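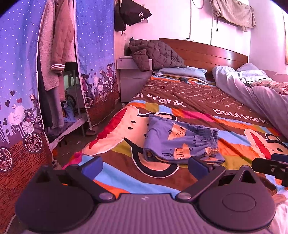
Mellden launches a bedroom-by-bedroom folding and clothes-sharing season for families in Fokby

Fokby, January 31, 2023

Anyone who has shared a home with children will know the moment when the clean washing comes upstairs, gets put down on the nearest bed and stays there until somebody wants to go to sleep. Mellden, the home-sorting and clothes-sharing service based in Fokby, is pleased to announce a new season of help for exactly that moment, with free folding mornings, a printed guide to putting children's clothes away, and a much bigger swap rail for outgrown things that still have plenty of wear left in them.

The season is called Top of the Bed, and the name came out of a long talk over tea about where the work in a family home really gets done. We had always taught folding at a table, because that is how most of us learned it ourselves, and then one family after another told us that they fold in the bedroom, on the bedspread, usually with a coat thrown down at one side and a blanket that still wants straightening. So we have moved our teaching to where the clothes are. The guide starts with a bed as you find it and works from there, and it doesn't ask you to make the room perfect first.

Folding mornings will be held at our rooms in Fokby, where we have set up 4 full-size beds so that families can practise on the real thing. Each morning has places for 16 people, children very much included, and lasts as long as it takes for everybody to get through a basket of their own washing. Please do bring your own basket! It is far more useful to fold the pyjamas and school jumpers you will be putting away that evening than a pile of somebody else's, and the little ones are always keener when it is their own favourite top.

We begin with shorts, and we know that sounds odd in the middle of winter. Shorts are small, they have only two legs to deal with, and a child of five or so can manage a pair without help after a few goes. The way we teach it is to lay them flat, bring one leg over the other, smooth the seat down with the side of your hand and then fold from the hem towards the waist. Elastic waists need a little patience. The gathers want to spring back up, and pulling them tight only makes matters worse, so we suggest patting the waistband down and letting it stay a bit ruffled. A folded pair with the waist all at one end is easy to pick up and easy to find again in a drawer.

Summer things also happen to be what we are shortest of. During our last season families brought in 2,343 pieces of children's clothing, and most of it was coats, jumpers and long trousers. By June the rail was very nearly bare of light clothes, and we had parents asking for shorts and sun hats that we simply didn't have. If you are turning out drawers over the coming weeks and come across last summer's shorts, please hold them up against the child in question, and if they are too small we would be delighted to have them. Patterned ones go particularly fast. Children have strong feelings about patterns.

The same goes for bedding. Our swap rail has been clothes only until now, and from this season there will be shelves beside it for bedspreads, blankets and pillowcases. We have a real soft spot for the bright, busy character bedspreads that children fall in love with - the ones with big cartoon faces and stripes in every colour going - and we have found that they often go on being loved in a second home long after the first child has moved on to something plainer. Paul Frank monkeys, dinosaurs, trains, flowers, all are welcome, so long as they are washed and free of holes. We are not able to take pillows or duvets themselves, only the covers, and we're sorry to disappoint anyone who has been saving them up.

Padded jackets have a page of their own in the guide, as they were the thing families asked about most often. A quilted jacket never folds as small as you hope, and pressing it hard into a drawer does the filling no good over a whole summer. We recommend doing up the zip, laying the sleeves across the front and folding it once, loosely, then giving it a shelf where nothing heavy will sit on top. If there isn't a shelf to spare, a hook on the back of the door will do very nicely.

The guide is called The Duria Folding Book, after the pattern of folds we have used in our own rooms from the beginning. It is spiral bound so that it lies open on the bed while your hands are full, and the drawings are large enough to follow from where you are standing. Copies are free at the folding mornings and can be collected from the Fokby rooms at any time we are open. It has been printed on sturdy card by Bühler, our printing partner, who very kindly put up with us changing the page on fitted sheets right up to the last minute.

Children who come along will be given a small sticker chart for the inside of a wardrobe door, with spaces for shorts, tops, socks and pyjamas. There is no prize at the end of it beyond a fuller chart, though families are warmly invited to bring finished ones back and pin them up on our wall.

Places at the folding mornings are free but do need to be booked, and bookings can be made in person at the Fokby rooms or through the Mellden website. Adults are asked to stay with their children throughout. Tea, squash and toast will be provided.

Notes to editors

Mellden offers home-sorting visits, folding lessons and a clothes-sharing rail to families in Fokby and the villages close by.

Clothing and bedding for the swap rail should be clean and dry, and can be handed in whenever the rooms are open. Shoes are not accepted at present.

Review copies of The Duria Folding Book are available on request from the Mellden press desk.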